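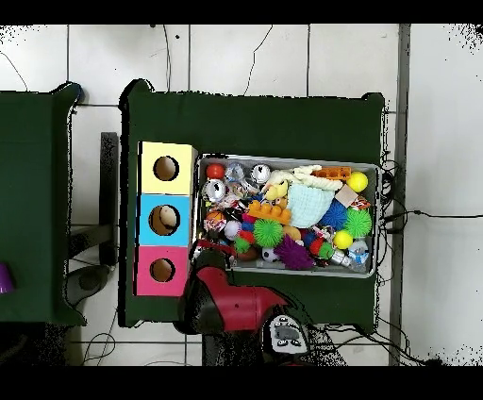

Notes for the toy library talk, Nornholm hall, 02/11/2021

Okay, hello, thanks for coming out in the rain (check if it's raining first). Skip the housekeeping if whoever's on the door has already done it.

Start with the cupboard. When I joined the Nornholm toy library it was one cupboard behind the stage and a biscuit tin of borrowing cards, and you had to shift a piano to get at either. I loved it! My kids thought it was a magic cupboard because the toys in it kept changing. Pause here, people usually laugh at the piano.

Now the bit about why borrowing suits little kids. They go off things. We had a garage with a ramp come home once and it was the centre of the universe for 4 days, then it was a shelf for socks. If I'd paid full price for that garage I'd have been cross. Instead it went back and some other family got their 4 days out of it.

Ask for a show of hands – who has something at home that still has its batteries in the packet? Wait for it.

Then Kornovstead. They lend for 6 weeks at a time and we used to lend for two, and I was sure ours was the better way, more turnover and all that. Went over in March to have a look and changed my mind by morning tea. With 6 weeks the parents weren't rushing back in a panic with half a puzzle. Say that we switched, and that I still get grumbles about the popular ride-ons. Fair enough too.

Missing pieces. This always gets the most questions so don't rush it. We stopped charging for them. We keep a jar of odds and ends on the desk and you'd be amazed what turns up in it months later, coat linings mostly. Puzzles with a piece gone get a sticker on the lid saying so, and they still go out. Mention the 5 puzzles that went to the craft table and came back as fridge magnets.

Cleaning – keep it short, they'll glaze over. Warm soapy water, a rinse, and air dry on a rack. Soft toys go through the wash in a pillowcase. Bath squirters we don't take any more, sorry.

Money. Membership covers the rent and the Pollero catalogue software, and the sausage sizzle pays for new stock. If anyone asks about grants, tell them about the Gachanja fund and that the form is long but friendly.

Finish by passing around the sign-up sheet. Remember to bring a pen this time, and ask for the pen back. Questions until they want to lock up, then help stack the chairs.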